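Signing up to be a census worker

4 min read

2019-12-20

I applied for a temporary census job this week. The 2020 count needs a lot of people to knock on doors, and the county job fair had a table for it next to the one for Fletow, the warehouse where I worked until April. I took the flyer home and filled out the application that night.

The form asks where you live, what languages you speak and whether you have a car. There are also some questions about how you would handle certain situations at work. I did it on my laptop in one sitting, with a break to find my old address from when I lived near Vandov Road.

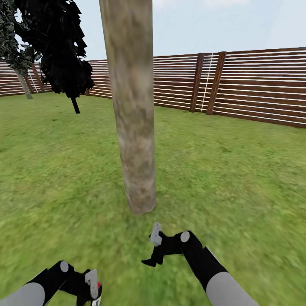 I put down English and Japanese. My mother's side of the family, the Nishimura side, spoke Japanese at home, so I can hold a conversation, though my reading is poor. I wrote that down too. I would like to be sent to my own part of town, where I know which houses have a second unit in back and which ones only look that way.

Our town has a little over 2,000 people. In the last count my block was short by at least one household. Haruto Chiba, who rented the upstairs at my aunt's, told me he never got a form and never had a visit. He figured the landlord had handled it. My aunt figured he had. One missing person doesn't sound like much, but the state uses these numbers to draw districts, and ours was redrawn by a margin of 200 people.

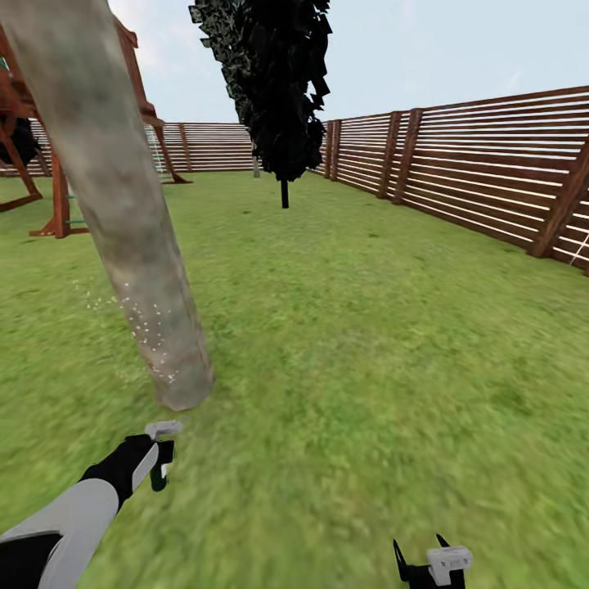
What people have asked me so far

I mentioned the application at dinner and again at the barber's, and got questions both times. I'm not hired yet and I don't speak for the bureau, so take these as my own reading of the material.

Do I have to wait for somebody to come to the door?

You can answer online, by phone or by mail. The visits are mainly for homes that haven't answered.

My neighbor's son is away at college. Who counts him?
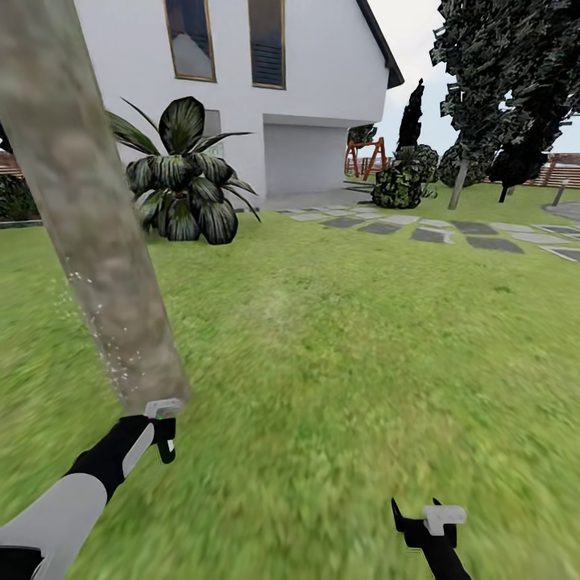 Where does a college student get counted?

At the place where he lives and sleeps most of the time, so for most students living away that means the college town and not his parents' house.

I expect to hear back after the holidays. If I get the job I'll write about the training, as far as I'm allowed to. The answers people give are confidential, so there won't be any stories from the doorstep.

Recent posts

Leaving Fletow
The Clokov Street bridge is closed again
Who gets to speak at a town meeting
My first time voting by mail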